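The Night Shift at Prurkmont

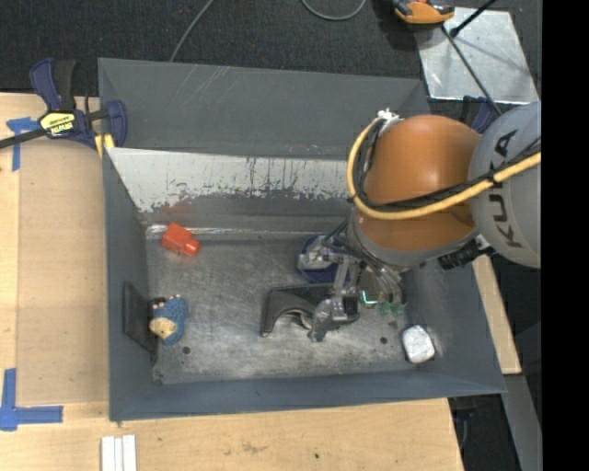 Margit Vida had waited all year for Cookie Night at Prurkmont Hospital, and now 16 kids from Sidmont were coming up the stairs singing! Ese Obi ran ahead to prop the ward doors open. "Where do we put the cards?" she called. Margit pictured the big gray metal bin with the sloping sides, the one between the pale wood tables, and laughed out loud. They'd need something that size. The kids had made 2,000 cards!

Old Terence Holroyd, in bed 20, sat straight up and began to sing along, louder than anyone.

"Again!" he shouted. So they started over from the first verse.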